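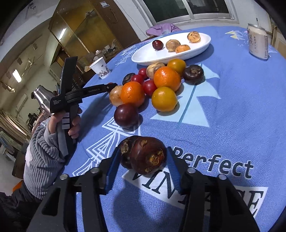 Re: [sakbridge-users] Scheduled backup says OK, restore says otherwise

From: Brayan Cuervo
To: sakbridge-users
Date: Tuesday, August 10, 2021

On the subject of the nightly job, the list received:

> We run Sakbridge on one office server with 10 desktops behind it. The
> nightly job has a green check next to it every morning, and I have grown
> fond of that green check. Last week somebody deleted a folder of
> invoices, so I went to restore it and got 130 files out of 1,134. No
> error. The log says "completed" and the restore window says "completed"
> too. Is there a setting I have missed, or does "completed" mean something
> different to the people who wrote this?
>
> The backup goes over SFTP to a box at our other site. Key login, no
> password. It has worked this way since October.
>
> Cifuentes

"Completed" means the program reached the end of its list. How it felt about the items on the list is recorded elsewhere, in a file you have to turn on. Go to Preferences, then Logging, and change the level from Summary to Per File. Run the job once by hand and look for lines starting with SKIP. My guess is you'll find 1,004 of them, all in a row.

I had the same thing at a client's place in the spring. There the cause was the open file option. If a file is in use when the job reaches it, Sakbridge waits the number of seconds in the "busy timeout" box and then moves along without a word. The default is zero seconds, so it doesn't wait so much as glance. Accounting programs like to hold a whole folder open all night when somebody leaves the window up, and somebody always leaves the window up.

So, in this order:

1. Turn on the per file log as above.
2. Set the busy timeout to 10.
3. Check "Use snapshot for open files." It's under Advanced, on the second tab, grayed out unless you're logged in as an administrator.
4. Run the job by hand and compare the file count with what the server shows for that folder.

If the snapshot box stays gray even for an administrator, the snapshot service is probably stopped. Start it, set it to automatic, and close and reopen Sakbridge. It only checks at launch.

As for the missing invoices, don't give up on them yet. Before you run anything, stop the cleanup task on the remote box. If you kept the standard retention, the older sets are still there under a folder named with the job number, and one of them may be from a night when everybody closed their windows and went home. Restore that to an empty folder, not over the top of the live one. I have done it over the top. It was a long afternoon.

I doubt the SFTP side is to blame. When the key login fails, the job goes red at once and sends mail to everyone it has ever met. The one exception is a full disk on the far end, where the old Rindell transfer module used to report success on a file of zero bytes. If your SKIP lines don't turn up, sort the remote folder by size and see what's at the bottom. People who moved to the Kemine module haven't reported it, but there are only a few of us and we may not be looking.

Please post the first SKIP line you get, with the code at the end. Code 955 is the busy file. Anything else and I'm guessing — which has never stopped me from replying, as the archive will show.

Brayan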